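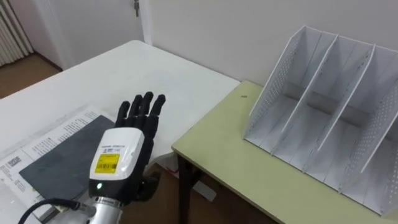
Five-finger hand on its wrist housing, Cell 3, Plomeck workshop.

About Dredgate

Dredgate sets up and looks after robot hands and the arms that carry them. We do not build either one. Customers buy the arm and the hand separately, usually from two different makers, and we are responsible for the joint between them and everything that has to pass through it: power, data, mounting load, cable slack.

The company was started by Griet Van Acker and Grigore Sima, who had both worked in arm repair at Distex. The workshop is in Plomeck. We now have 25 cells under service contract, most of them in teaching labs and small test rooms.

Cell 3

Cell 3 is our own. Every procedure we send to a customer is run on it first. It has one arm with a five-finger hand, standing at a plain white table. The hand is black, with segmented fingers, and sits on a white wrist housing. The label on the housing is yellow and carries a barcode-like pattern. We enter the label in the service log before any other work, and a hand with a missing or unreadable label is not fitted until its record has been found.

How a hand is set up

The arm is powered down and the brake checked. The mating faces are wiped with a dry cloth. The hand is offered up by one person and fastened by another, with the screws brought up in a cross pattern in two passes. The cable is connected last. On Cell 3 the cable is black and plugs into the side of the forearm, so the arm is turned by hand through its full wrist travel to confirm that the loop neither pulls tight nor catches.

Power is then applied to the hand alone. On this model a green light low on the housing means the supply is present. It says nothing about the fingers. Those are tested one at a time, thumb last, at low speed, with the hand upright and clear of the table. The full check has 52 steps and is signed by the person who did it.

Routine care

Finger joints are inspected every 221 running hours. We look for play, uneven return and worn finger pads. A joint outside its limit is replaced as a unit. We do not shim joints, and we do not reuse wrist screws.

Cable faults are the most common call we get. Nearly all are at the plug end. Customers are asked to send a photo of the plug and the last two log pages with the first message, and to leave the cable connected until we reply.

People

Griet Van Acker: contracts and site visits
Grigore Sima: arms, brakes, mounting
Lăcrămioara Tănase: hands, joint replacement
Zamfira Neagu: control software and service log

Spare joints and cables are held in Plomeck. Wrist adapters are cut for us by Ozoliņš to our drawings, with a usual wait of about three weeks.

Visits

Cell 3 can be seen in use by appointment. Customers may bring their own hand for a fit check if the mounting drawing is sent ahead. Please include the arm model and the cable length.

Page last revised June 4, 2018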